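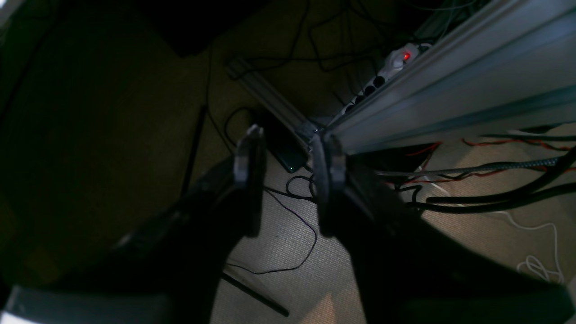

Wrist camera view, fingers pointed at the carpet beside the aluminum profile and the power strip.

Calska: a cloth-handling arm built in a shared workshop
Speaker notes, Clakovier Makers evening, April

Opening

Say who it's for. People with a bench, a drill and a free corner. No lab needed.
Calska is the name of the build. One arm, one two-finger gripper, one small camera on the wrist. The job is picking up clothes and folding them.
Leave the first slide up while people sit down. Point out the beam and the thin bar joined to it with a bracket. Most of the questions after the last talk were about brackets.

What it cost

The plan was $800. The total came to $929.
The difference went on profile ordered in the wrong length, a second power supply, and cable. Read the list off the handout if anyone asks; don't read it out otherwise.
Profile and brackets came from Gourlay, the surplus place out past the rail yard. They cut to length if you bring a drawing. Bring a drawing.

Wiring

Go slowly here.
The wiring on the floor was the worst part of the build and I left it too long. Motor power, camera, control board and the strip all ended up on the carpet together. Twice the arm stopped because a connector had worked loose, and I spent an evening looking for a software fault.
What I'd do now: label both ends of every cable before it goes in. Leave slack at the wrist, more than looks right. Tie cables to the frame every hand's width. Keep the strip where you can reach the switch without leaning over the arm.
Mention the stop button. It cuts motor power only, so the camera and the log keep running.

Software

Short section. The control program is called Tora. It runs on an old laptop. It reads the wrist camera, shows the view on screen, and lets you drive the arm by hand and record the moves.
Skip the code slide unless the room asks for it.

Fingers

I made seven versions of the fingertip. Pass the box around now.
The early ones were hard and flat. They were fine on wood blocks and useless on a T-shirt, which slid out as soon as the arm lifted. Softer tips did better. So did closing slowly.
Next slide is a grip on pink cloth, with the tips right up together. When they're this close there's very little to tell you how much fabric you've got.

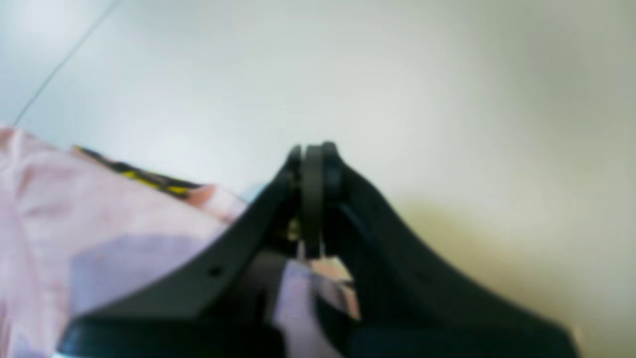

Working with cloth

Cloth doesn't hold still and it doesn't come back to the same shape. Every pickup starts from a different pile.
Grab a fold if you can find one. A single layer flat on the table is much harder, and the tips tend to skate over it.
The fingers hide a good part of the view. Look at how much of the next slide is finger. I moved the camera mount four times and it's still a compromise: farther back you see more table, closer in you see the fold.
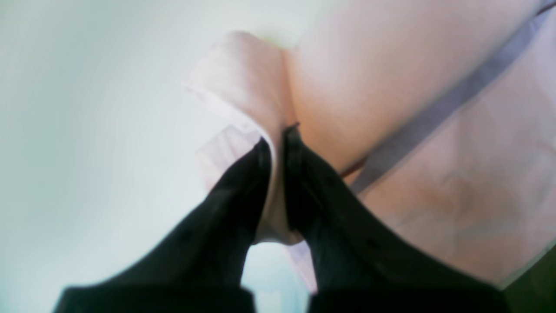
Light matters more than I expected. Pale fabric on a pale surface gives the camera very little edge to work with. A desk lamp set low to one side helped, and it cost nothing because we had one in the closet.
Don't promise folding tonight. It can pick up and lay down. Sleeves are still done by hand.

Demo

Check the floor cables first. Power on at the strip, wait for Tora to find the arm, then home it.
Ask the front row to stay behind the tape.
If the first grip misses, run it again. If the second misses, go to questions.

Likely questions

Can it lift a towel? A dry hand towel, yes. A bath towel, no.
Is it loud? No, but the power supply fan is.
Are the drawings available? On the workshop shelf, blue binder. Please put it back.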